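I had been looking forward to the Larnodora open day since July, when the tickets went up and I very nearly missed them. It was at the old Hernard building, a good walk from the station, and by the time I got there my feet were complaining and I badly wanted a cup of tea. The tea had to wait, as I got happily stuck at the parcel sorting table.

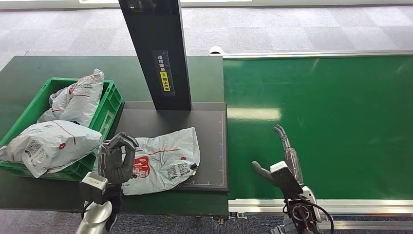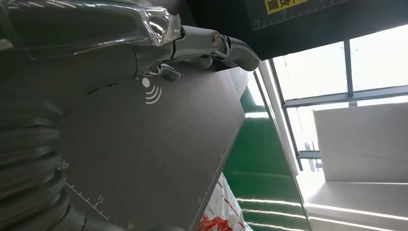
I could have stayed there all afternoon. I know sorting post doesn't sound like a grand day out, but I worked two Christmases in a mail room when I was young, and I remember how those slippery plastic bags never want to sit flat. You pick one up and it folds over on itself, and the code you need is on the side you can't see. Seeing a pair of robot hands set to the same job made me feel oddly fond of them!

The chap looking after the stand was very patient with me. He said the hardest part is the bags themselves – a box keeps its shape, a bag does whatever it likes – and that they had practised with 800 of them before letting the public anywhere near. I asked whether it ever got in a muddle and he laughed and said to ask him again at closing time.

Upstairs there was a talk by the Procházka people about warehouse wheels, which I'm afraid went rather over my head, and then the Fositz stand, where you could steer a little cart round some cones. I hit two. A boy of 7 went after me and hit none, and his grandmother was very gracious about it.

I did get my tea in the end, with a slice of lemon cake, and caught the late train home with a bag full of leaflets I still haven't read.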